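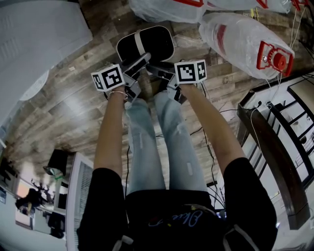 4. Preparación del puesto y clasificación de piezas en el suelo

Esta sección se aplica al kit Darkum 145 antes del primer montaje. Si el contenido ya está clasificado, pase a la sección 5.

4.1 Superficie de trabajo

1. Elija un tramo de suelo liso y nivelado. El laminado y la tarima son válidos; retire las alfombras de pelo largo.
2. Barra la superficie y compruebe que no queden grapas ni restos de embalaje.
3. Siéntese con la zona de trabajo entre los pies. Utilice calzado cerrado.

Nota: en suelos con veta marcada, las piezas pequeñas se distinguen mal. Coloque debajo un paño claro y sin dibujo.

4.2 Bolsas

1. Coloque las bolsas en fila al fondo de la zona de trabajo, sin abrirlas.
2. Compare el contenido con la lista de piezas. Las bolsas son translúcidas y permiten una primera revisión desde fuera.
3. Abra una sola bolsa cada vez, cortando por el borde superior.
4. Devuelva a la misma bolsa las piezas que no vaya a utilizar en el paso en curso.

PRECAUCIÓN: no deje las bolsas vacías al alcance de los niños. Peligro de asfixia.

4.3 Elementos acolchados con correa

1. Apoye el elemento con la correa hacia arriba.
2. Sujételo por ambos lados, cerca del borde inferior. No lo levante por la correa.
3. Revise las costuras en todo el contorno.
4. Afloje la correa antes de guardar el elemento. No la doble sobre sí misma.

Nota: si falta alguna pieza, solicítela a Bastos con la referencia 79-101, impresa en la tapa de la caja. No sustituya los racores por otros de la serie Stukum, ya que el paso de rosca es distinto.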